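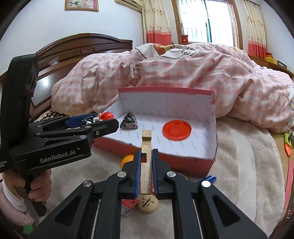
Unit 3. Setting out and laying a drip line

3.1 Scope
These notes cover low-pressure drip irrigation for mixed borders and hedges. Spray heads and lawn zones are dealt with in Unit 4. The worked case is the Ponwood border, a long bed on a slight slope with clay at the lower end.

3.2 Terms
Emitter: the outlet through which water leaves the pipe.
Lateral: a pipe that carries emitters.
Header: the pipe that feeds the laterals.
Zone: all laterals opened by one valve.

3.3 Soil and spacing
Water spreads sideways in clay and sinks quickly in sand. Emitters are therefore set closer together in sandy ground. Dig a test hole before choosing a spacing, and a second where the soil changes colour. At Ponwood the top and bottom of the bed were treated as separate zones.

3.4 Water demand
Add the flow of every emitter in the zone and compare the total with the measured supply at the tap. The Plilgate plot, used in the March practical, gave these readings over one season:

Upper zone: 2428 litres
Lower zone: 3623 litres

The lower zone holds the hedge. Its figure includes one refill after the line was flushed.

3.5 Laying the line
1. Fit the filter and pressure reducer downstream of the valve.
2. Run the header along the higher edge of the bed.
3. Lay the laterals along the contour and peg them. Leave slack for shrinkage in cold weather.
4. Flush with the ends open until the water runs clear.
5. Close the ends and check each emitter by eye.
6. Cover with mulch. Keep the end caps exposed.

3.6 Faults
Dry patch near the end of a lateral: low pressure or a blocked filter.
Wet patch near a joint: pipe not cut square.
Uneven flow on a slope: laterals laid downhill.

Reading: Sandberg handout, sheet 12. Written answers on the Ponwood zones are due on Friday.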